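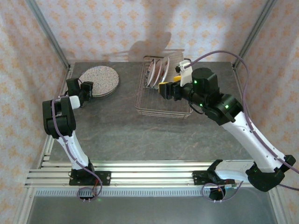

Plates should go away the minute they are dry, according to one reader of the first edition, and a rack left standing full is a job half done. Many households work that way. Many others use the rack as a second cupboard and take plates from it at each meal. This chapter covers both habits.

Chapter 6
Drying, Stacking and Storing Plates

After studying this chapter you should be able to choose a rack for a given sink area, load it so that air reaches both faces of each plate, and plan shelf space for a mixed set.

A plate dries fastest on its edge. Water runs down the face and collects at the lowest point of the rim, where it drips off. A plate laid flat holds its water in the well, and the foot ring underneath traps more. Wire racks keep plates upright and let air in from below. Leave a gap between plates where the rack allows it, and put the heaviest ones in first.
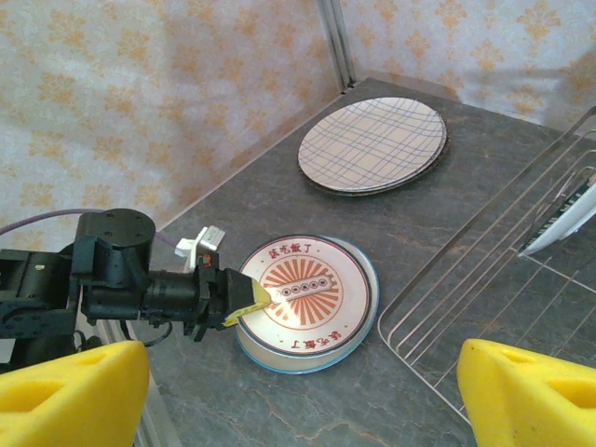
Few kitchens hold one matching set. Plates come in as gifts and as replacements for broken ones, and patterns pile up. Plain, plaid and printed plates can share a shelf if they are sorted by width, with the widest at the bottom. Printed faces scratch when a rough foot ring is dragged across them, so lift plates off a stack one at a time.

Weight matters too. The Letau dinner plate used in the exercises weighs 600 grams, and the Görtz shelf in Section 6.3 is rated for 4000 grams. Six plates fit within that limit. Seven do not.

Key terms: foot ring, well, rim, nesting, load rating

6.1 Choosing a Rack

Racks are sold by length and by the spacing of the wires. Measure the space beside the sink before looking at either.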